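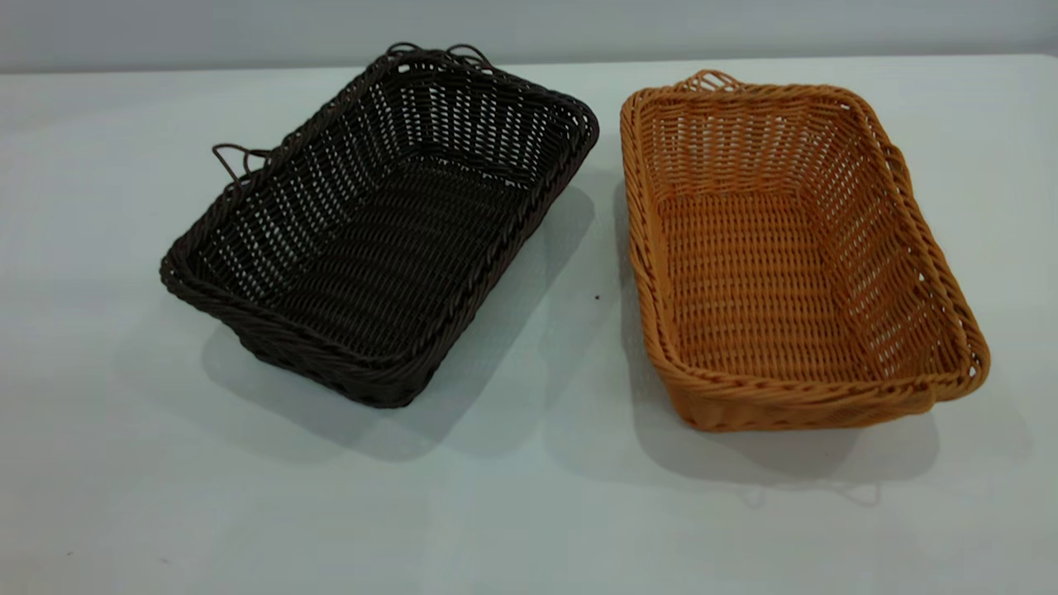
Figure 3. Two woven bread baskets, dark brown and tan-orange, of the open-topped table type discussed in Section 4.

4. Bread service and waste in small dining rooms

Bread is the item most often left out of plate-waste studies. It arrives before the order, is not priced, and goes back to the kitchen in a container that no one weighs. Tillman's earlier survey in Ilgate noted this but did not follow it up. We did, in a limited way.

4.1 Setting and method

Two dining rooms took part, one in Ilgate and one in Pryor. Both serve lunch and dinner, both put bread on the table without being asked. Each was followed for 5 weeks. Staff weighed the bread going out and the bread coming back, by table, on a kitchen scale. Crumbs not counted. Butter not counted either - a gap, we know.

In the second half of the period the rooms changed one thing only: bread was brought on request. Servers used a fixed line ("Would you like bread with that?") and wrote down the answer. Gilbert trained the staff at both sites so the wording would be the same. It mostly was.

4.2 Baskets and portion size

Portion was set by the basket, more than by the number of guests. Servers filled until the base was covered. A table of 2 got the same amount as a table of four in most of the Pryor records. Shallow baskets look full sooner, which should hold the portion down, but refills were then more frequent and we can not separate the two effects. Basket color was not recorded. Might matter for how stale or fresh the bread looks; left for later work.

Storage came up in staff interviews too. Baskets are put one on top of another between sittings and the top one gets used first, so the same few wear out.

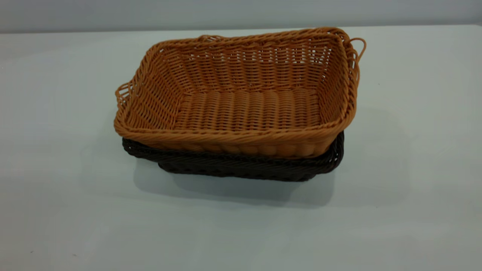

4.3 Results

With bread on every table, 48 percent of it by weight came back in Pryor. On request, the share returned fell at both sites. Complaints were few and mostly from regulars at lunch. In Ilgate 72 percent of tables asked said yes, higher then the staff had predicted.

Returned bread was thrown out in all cases. Unserved bread was sometimes kept for crumbs or soup, so the saving on request service is larger than the table weights alone suggest. We have no good figure for it.

Related items
Tillman - Plate waste at lunch: a survey in Ilgate
Gilbert - What servers say and what guests order
Free refills and leftover drinks in Skilow cafes
Portion size and shared dishes: notes from Flovinia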